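How do I store a pile of small fabric stuff when I move? (scarves, ties, socks etc)

Posted Sat 21 June in Moving & Storage

Vastevine

Moving out of a one bedroom into a room in a shared house, end of the month. Furniture is sorted, kitchen is mostly sorted. What's killing me is the small soft stuff. Scarves, bandanas, ties I never wear, fabric belts, socks, cloth napkins from my aunt, a bunch of quilting scraps. All of it lived in two deep dresser drawers and the dresser is not coming with me.

New room has a closet with one shelf and a rod, thats it. Space under the bed but the bed is low, I measured and anything taller than a shoebox won't go. There's also a basement I can use but people say it gets damp in spring.

Things I tried already: vacuum bags (everything came out looking like a used napkin, and one bag leaked air overnight), a hanging organizer with pockets (too shallow, stuff fell out when I opened the door), and just shoving it all in a suitcase, which works but then I have no suitcase.

I don't want to spend a lot. 60 bucks tops, less is better. Would like to be able to find one thing without dumping out the whole lot. Also do I need to wash everything first? Some of it hasn't been touched since last February.

Thanks, sorry if this is in the wrong section.

Qiu

Did this move two years ago, one dresser down to zero. Short version: boxes with lids, fold small, stand things up on edge instead of stacking.

Longer version. Sort before you fold. Not by color or whatever, by how often you reach for it. Socks every day, scarves half the year, napkins maybe twice a year. Everyday stuff goes on the closet shelf at eye level. Twice a year stuff goes under the bed. If you mix them you will be on your knees every morning.

Then wash it, yes. All of it, even the stuff that looks clean. Body oil and old perfume turn yellow over time and moths go for anything with a bit of sweat on it. Silk ties don't go in the machine, just air them out a day and brush them. Dry everything completely. Like, leave it out another night after you think it's dry. One slightly damp sock in a closed box and the whole box smells.

Clear off the bed and do the folding there, the floor wrecks your back. Do one type at a time and put it straight in the box so you can see how much room you've got left. I tend to fold into thirds the long way, then roll or fold down till it stands up by itself. Scarves that are slippery, roll them and tuck the end in.

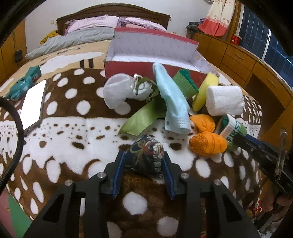
For boxes, don't buy the big ones. I got shallow ones with snap lids, and shoeboxes did the rest for free. Ask at a shoe store near closing, mine gave me a whole armful. Cut one shoebox lid into strips and you have dividers. Label the short end, the side that faces you when it's under the bed. I labeled the tops the first time, real smart.

Quilting scraps I'd do different. Wrap each one around a piece of cardboard, like little comic books, and file them upright. Anything smaller than your hand goes in one zip bag, stop pretending you'll sort it.

Skip the basement. Damp is damp. If you absolutely have to, plastic tub with a gasket, off the floor, and check it every month.

I spent under 44 total and that included a fancy label maker I didn't need. Tape and a marker is fine.

Nedau

get rid of half of it. seriously. you said yourself you never wear the ties

also cedar blocks do help a little but you have to sand them when the smell goes, people forget that part

Hanyu Hao

Agree with most of what Qiu said, couple things to add and one I'd argue with.

The one I'd argue with: snap lid plastic for long storage. Fine for socks. For your aunts napkins, if they're old linen or cotton, I'd use a cotton pillowcase inside a cardboard box. Plastic holds whatever moisture is already in there, and some cheap tubs give off a smell that gets into the cloth. Had it happen with a tablecloth, washed it four times, still there. If the cardboard is just a regular shipping box put white tissue in between, plain cardboard can leave brown marks after a few years.

Don't fold them on the same lines each time either. Old linen splits along the crease. Roll them round a tube from gift wrap, or at least refold once a year.

The shelf. One shelf is more than you think if you go up. Two short risers from a kitchen aisle and you've got three levels. Measure the height first!! I bought risers that were half an inch too tall and the store wouldn't take them back without the box.

And the rod. A plain hanger with shower curtain rings on it holds a ton of scarves and belts, costs next to nothing. Heavy ones at the ends or it tips. Don't hang anything knitted, it stretches out and there's no fixing that.

On washing, mesh bags for the small stuff or you'll lose socks in the machine. Low heat. If some of the dark or red things haven't been washed before do them alone the first time, sink is fine, a bowl even. I turned a whole load pink in college and I'm still finding pieces of it.

For moving day itself leave the socks out of the boxes and stuff them into your shoes and mugs. Saves on paper. Just tell whoever's helping you unpack or they'll think it's trash.

Vastevine

Ok this is great, thank you all. Went with shoeboxes for under the bed and ordered the curtain rings. Napkins are going in a pillowcase tonight. Had no idea about the crease thing.

Nedau, the ties are in the donate bag. All but two.

Does anyone know if the gift wrap tubes need tissue on them too or is that ok bare?

Hanyu Hao

Tissue. Same cardboard problem. Or an old white t-shirt cut up, thats what I use, washed with no softener.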